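Ticket 3000: Lokach cup falls over when used for skewers
Product: Lokach tall cup, black
Sold by: Drellell Table & Kitchen
Opened by: Kirsten Vigfúsdóttir
Handled by: Preben Ingvarsson
Status: open, waiting on supplier

Kirsten Vigfúsdóttir wrote, 09:40
Your page says this cup is "ideal for skewers, straws and long utensils". I have my doubts. I put a bunch of your own Flolwood bamboo skewers in it and it went over twice in one evening, once into the biscuits. The skewers are 248 mm long by my tape measure and the cup is not nearly as tall as that, so most of each skewer is sticking out of the top. I'd like to know whether anybody tried this before writing the page.

Preben Ingvarsson wrote, 10:15
Sorry to hear about the biscuits. Cups usually tip because of the surface under them. Could you tell me what it was standing on, and how many skewers were in it? A photo of the table would help too. If there is a cloth, please smooth it out, stand the cup well away from the edge and try again.

Kirsten Vigfúsdóttir wrote, 12:05
It was standing on a tablecloth on a table. I don't believe the cloth is the cause, as an ordinary jam jar stands on it with no trouble, but I have done as you asked. Photo attached. I haven't counted the skewers. They come in packs of 200 and I used a good handful.

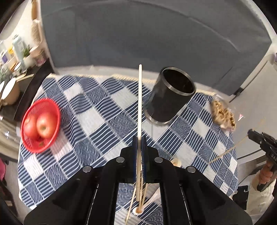

Attachment 1: skewers, black cup and checked tablecloth, with the apple basket on the left

Preben Ingvarsson wrote, 13:30
Thank you, that's useful. I can see the black cup with the two shiny bands, so we are talking about the right one. Please try these and write down what happens:
1. Cup on the bare table, same handful of skewers.
2. Cup on the cloth, half the handful.
3. Cup on the cloth, half the handful, points down.
4. Cup on the cloth with a little dry rice in the bottom.
It would be good to know if it falls by itself or only when someone takes a skewer out.

Kirsten Vigfúsdóttir wrote, 16:50
Results. I did each one 5 times, which is more than I expect to do for a cup.
1. Bare table, full handful. Stood up until I pulled a skewer from the side, then fell. Same on four of the tries. On the other it only wobbled.
2. Cloth, half handful. Fell twice.
3. Cloth, half handful, points down. Fell twice. I can't see why the points would matter and apparently they don't.
4. Cloth, rice. Did not fall. But now there is rice in my cup, and when I lift the skewers out some of it comes up with them and goes over the table.
So it falls on the bare table as well. Can we please stop talking about the cloth?

Preben Ingvarsson wrote, 17:10
Agreed, I'll take the cloth off the list. My guess is that the skewers all lean to one side when there is room to spare in the cup, and the weight ends up over the rim. Some customers fill the cup completely so that nothing can lean.

Kirsten Vigfúsdóttir wrote, 17:25
Which customers? If I fill it completely I can't get the first one out without bringing up its neighbours. I am putting apple pieces on these with children at the table. They need to pull one skewer at a time, with one hand, while looking at something else.

Internal note, Preben Ingvarsson
Tried it at the packing desk with a cup from stock and an opened pack of Flolwood. Went over on the third pull. Kaj Hauksdóttir had a go and got the same. The short Flolwood skewers are fine, even on a wobbly desk. I think the page text was copied from the wider Lokach jar. Have asked Skarphéðinn Oddsson to check with the supplier.

Preben Ingvarsson wrote, 09:20
We tried it here and ours fell over too. I have asked for the word "skewers" to come off the page until the supplier answers. You can have a refund, or swap it for the wider jar from the same range.

Kirsten Vigfúsdóttir wrote, 09:45
Has anyone there tried the wider jar with the long skewers? If so I'll swap. If not, please try it first and tell me how many pulls it took.

Preben Ingvarsson wrote, 09:50
Not yet. There's one coming up from the stock room this afternoon. Leaving the ticket open.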